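O copo das canetas: uma galeria

Todas as casas, ateliês e escritórios têm um copo de canetas, e quase todos o têm cheio de coisas que não escrevem. A Ruxandra Vasiliu propôs que dedicássemos uma galeria ao assunto. Eu disse que sim antes de perceber que seria eu a escrever as legendas. Ficam três fotografias, um copo de papel branco, uma mesa branca e uma quantidade de opiniões que ninguém pediu.

Para quem chega agora: esta é a série "Coisas em cima da mesa", que começou em julho com os agrafadores e quase acabou em julho com os agrafadores.

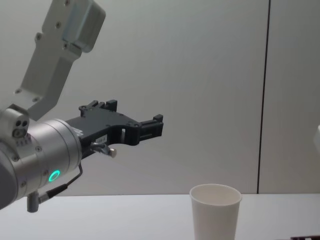

Tempo de leitura: 3 minutos

O copo de papel, de pé, sem nada à volta que lhe faça concorrência no tampo. Há quem compre porta-canetas em cortiça, em latão, em forma de ouriço. A Delia Stanciu tem um da Prestetti que custou 58 euros e tomba se lhe pusermos uma tesoura. O copo de papel é mais honesto quanto às suas ambições.

Convém dizer que também tomba. Um marcador grosso encostado à borda já o faz pensar na vida. O truque clássico é pôr um punhado de arroz no fundo; o Laurențiu Crăciun usou lentilhas e jura que é igual, mas foi ele quem as apanhou do chão, por isso o testemunho vale o que vale.

Quanto à cor, branco sobre branco é uma escolha. Fica muito bem até ao primeiro café. Em minha casa esse período durou uma manhã. 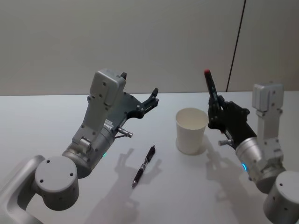 O marcador preto de ponta vermelha é uma daquelas peças que nunca se sabe a quem pertencem. Aparecem nas reuniões, passam uns meses numa gaveta, mudam de andar. Contei os que tenho em casa para esta página: 21. Comprei dois.

A caneta preta simples leva uma vida mais discreta. Ninguém a pede emprestada com entusiasmo, mas é ela que assina as encomendas, faz a lista das compras e sublinha a conta da luz. Se tivesse de salvar uma só de um incêndio, salvava esta, e depois passava o resto da semana à procura da tampa.

A Ute Diekmann, que leva estas coisas a sério, defende que marcadores e canetas não devem partilhar o mesmo copo. Diz que os marcadores se guardam deitados e que o resto é barbárie. Respondi-lhe que tenho um copo e uma gaveta, e que a gaveta está cheia de cabos de telefones que já não existem. Ficámos por aqui. 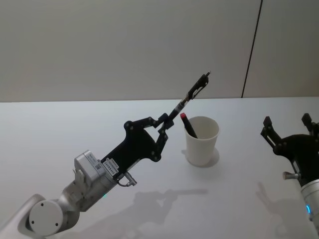
Molance, 29 de novembro de 2020

Um marcador dentro do copo, com a tampa vermelha bem acima da borda, inclinado para a esquerda como quem espera o autocarro. O outro, preto e fino (ou será caneta? a discussão continua nos comentários), está ainda no ar. Dois objetos chegam para um copo deste tamanho. A partir daí começa a acumulação, e com ela os lápis de loja de móveis, as palhinhas e a chave que não abre nada.

Gosto da inclinação. Nos catálogos, as canetas estão sempre direitas como soldados, coisa que só se consegue com um copo muito apertado ou com cola. Num copo de papel um bocadinho mais estreito na base, cada uma tomba para onde lhe apetece.

A Radwa Saber pergunta se vamos fazer o mesmo com as borrachas. Tem 176, guardadas numa caixa da Ondo, e já se ofereceu para as fotografar uma a uma. Estamos a ponderar a resposta com toda a delicadeza.

Próxima galeria: clipes. Quem tiver algum invulgar pode escrever à Ruxandra.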